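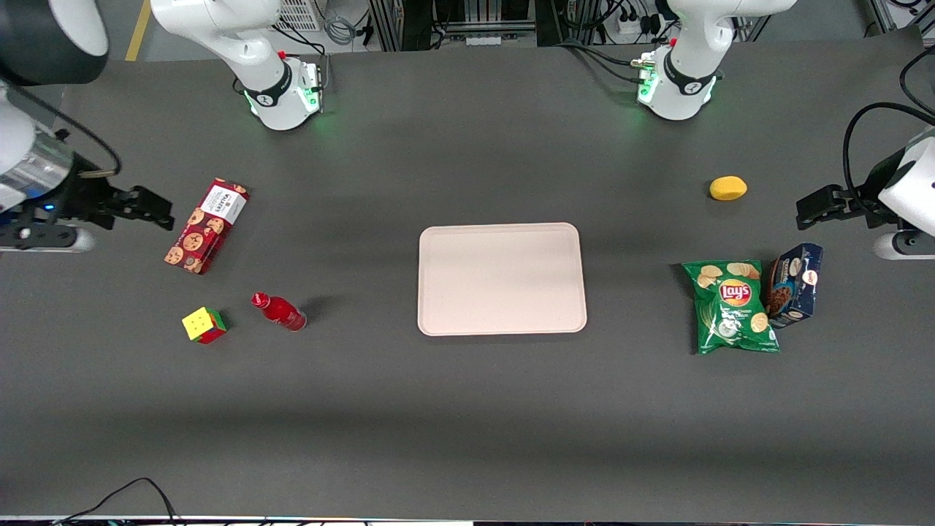 ## Our Visit to the Remonel Open Day

Report by Rochelle Nakamura, for the Intro to Automation project class

I should say up front that I signed up for this visit mostly for the bus ride and the free lunch, and I came home with eleven pages of notes, so please forgive me if this runs a little long. Remonel opened its workshop to students for one afternoon in May, and 23 of us went. We were split up at the door, and my group started at the two-arm table, which ended up being my favorite stop of the whole day (I went back to it twice!).

### The two-arm table

The setup is simple to look at. There are two white arms, one on each side, with black two-finger grippers that face each other across a dark gray tabletop. A pale pink tray sits in the middle, and the things to be picked up are scattered to either side of it. I had expected metal blocks or machine parts, so it was a nice surprise to find cookie boxes, a bag of Lay's in the green package, a little Rubik's cube and a red bottle lying on its side.

Our guide asked us which object we would give to a robot first if we wanted it to do well. Nearly everyone said the cube, me included, and she agreed that flat sides and a small size make for an easy grip. Then she asked which one we would save for last, and that got us arguing all the way to the next station. I voted for the chip bag, because a bag changes shape when you squeeze it and you can't count on it being the same twice. My lab partner held out for the bottle, on the grounds that anything round wants to roll away from you.

She also had us think about which arm should take what. The bag and the dark blue cookie box are together on one side, with the box leaning right up against the bag, while the red and white box lies on the other side with the cube and the bottle. If both arms head for the tray at once, somebody has to wait, and working out who waits is a bigger part of the job than I ever would have guessed.

### The rest of the afternoon

After that we had 3 short talks. The one on Clestesitz, the scheduling software, was over my head in places, but the speaker was patient and drew everything on the board.

### What I want to use in my project

- Start with one easy object and add the soft ones later.
- Plan the order of the picks before writing any code.
- Leave space between objects at first, then push them closer together.

My draft plan is in the class folder, and I would love comments on the part about taking turns.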